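Rapport d'avancement intermédiaire, lot 2 : tâches ménagères courtes
Projet Tivdale -- à l'attention de Deirdre Ó Ceallaigh, direction des programmes, fonds Upadhyay
Période couverte : mars à juillet

1. Objet du lot

Le lot 2 doit établir si un bras à deux pinces peut exécuter sans assistance des gestes de cuisine courants, à partir de démonstrations humaines. Trois familles de gestes étaient prévues à la convention : ouvrir et fermer un appareil, y déposer ou en retirer un objet, essuyer une surface plane. La troisième est reportée au lot 3, la livraison des embouts souples par Gostine ayant glissé en juin.

2. Collecte

Le protocole comporte 7 séquences types. À la clôture de la période, 604 démonstrations sont enregistrées, dont 400 retenues après contrôle de la trajectoire. Les rejets viennent surtout de pertes de suivi des marqueurs lorsque les deux mains se croisent. Les séquences « micro-ondes » occupent la plus grande part du temps opérateur : la cavité est étroite, l'approche se fait de face et la porte ouverte limite le dégagement à gauche.
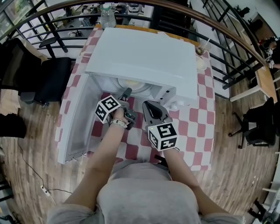 Une machine peut-elle aujourd'hui prendre en charge ces tâches dans un logement ordinaire ?
Pas encore sans surveillance : l'ouverture de porte est acquise sur les appareils connus du modèle, mais la reprise après une saisie manquée dépend toujours d'un opérateur.

3. Résultats

Le modèle a été évalué sur 300 essais au site de Ginside. L'ouverture de porte est jugée stable. Le dépôt sur plateau tournant reste sensible à la hauteur de la table, et un objet mou se déforme à la prise dans une proportion de cas que nous ne savons pas encore réduire. Le retrait d'un récipient rempli n'a pas été tenté ; il suppose une mesure d'effort que les pinces actuelles ne fournissent pas.

Côté atelier, les essais de mise en rayon ont donné des cadences trop faibles pour une comparaison utile avec un poste manuel. Nous proposons de ne pas les poursuivre avant la révision du contrôleur.
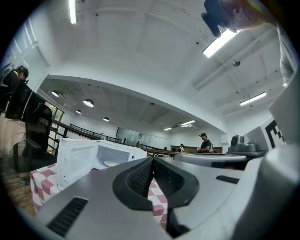 Fig. 2 -- Poste micro-ondes, porte ouverte, vu depuis une pince.

4. Écarts et demandes

Le budget matériel est conforme. Le poste « annotation » dépasse la prévision, le tri des trajectoires ayant été fait à la main jusqu'en mai. Un script de présélection est en service depuis.

Deux décisions sont attendues du fonds :
- accord sur le report de l'essuyage au lot 3, à enveloppe constante ;
- achat de deux capteurs d'effort, devis transmis séparément.

Le prochain point d'avancement est prévu en octobre, avec les premiers essais sur des appareils absents des données de démonstration.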